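Setting Up the Lelline Two-Arm Packing Kit: First Task Guide

Published 2021-12-02 by the Betton training desk

Applies to: Lelline two-arm kit, bench version, with the Fletovov control program installed

This guide takes a new operator from a mounted kit to a first working task, in which packets are moved between the table and an open basket. It is intended for schools, training centers and small packing firms that have received the kit on trial or on lease. Readers who have not yet bolted the arms to the rail should complete the mounting sheet supplied in the box before continuing.

Before you begin

The kit must stand on a level floor with clear access to the front rail. Confirm that the following are in place:

Both arms, each on its own mounting plate, with all plate bolts tightened
One gripper fitted to each arm
The control computer, with the Fletovov program installed and licensed
The emergency stop, placed within reach of the operator's chair
An open basket or tray with a flat bottom
Several light packets for practice

Packets used for practice should weigh no more than 100 grams each. Heavier goods can be handled later, but they require the grip settings described in the full manual and should not be attempted during the first session.

Step 1. Check the cables

With the power off, move each arm by hand through its full reach. Watch the cables at the elbow and wrist. A cable that pulls tight at any point must be given more slack before the kit is switched on. Loops near the gripper should be large enough to let the wrist turn freely and small enough to stay clear of the goods on the table.

Step 2. Start the control program

Switch on the left arm, then the right arm, then the control computer. Open Fletovov and select Two Arms, Shared Table. The program will ask for the kit number printed on the delivery note. Enter it without spaces.

If the program reports error 414, one arm has not been found. Close the program, switch off both arms, check the data cable at each base, and repeat the step in the same order. In our trials this error appeared most often after the kit had been moved to another room.

Step 3. Set the home positions

Each arm needs a home position to which it returns when a task ends or is paused. Choose a position above the table, with the gripper open and nothing directly beneath it. Save the left arm first. The program will not accept two home positions that bring the arms close enough to touch.

Step 4. Mark the work area

Place the basket near the center of the table, where both grippers can reach it. In Fletovov, open the Table page and guide the left gripper to each corner of the basket in turn, pressing Save Point at each one. Repeat with the right gripper. If the two sets of points differ noticeably, the basket has probably shifted and the step should be done again.

Basket height matters as well. Enter the height of the rim and leave a margin of at least 5 centimeters for packets to pass over it. Operators who reduced this margin in order to save time reported more snagged corners and gained very little speed.

Step 5. Set the grip

Soft packets are harder to hold than boxes. They change shape when pinched, and a shiny surface may slide between the fingertips. Begin with the Soft Bag setting and a grip force of 34 percent. Guide the gripper to a sealed edge or an upper corner, close it, and lift the packet slowly.

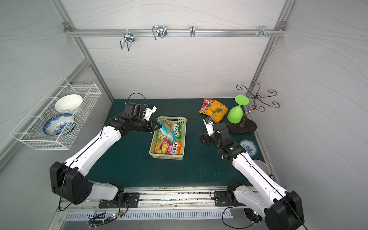

If the packet slips, raise the force in small steps and try again. If the packet creases sharply or its seal begins to open, lower the force and choose a different place to grip. Crowded baskets call for a slow first lift, as one packet may drag another with it. Save the setting under the name of the goods so that it can be used in later tasks.

Step 6. Record and run the task

Press Record and guide one arm through a single transfer from start to finish. Release the gripper only when the packet is resting on a surface. Press Stop, return the arm to its home position, and select Run Once.

Keep one hand near the emergency stop during the first run. When the run has been completed without contact between the arms, add the second arm by the same method. The Take Turns option should remain on until the operator has had some practice, as it prevents both grippers from entering the basket area together.

Assessment of the kit

The training desk considers the kit suitable for teaching and for light packing work. Its mounting is sound, and the recording method can be learned in a single afternoon. The Table page is less satisfactory. Points cannot be renamed after they have been saved, and an operator who makes one error must begin the page again.

The printed manual is clear on safety but brief on soft goods. The separate Mudaliar grip guide, offered with the lease, covers the subject in more detail and is recommended to any center that intends to work mainly with bags and pouches.

Lease customers may request a replacement set of fingertips through the service page. Please quote the kit number and state whether the left or right gripper is affected.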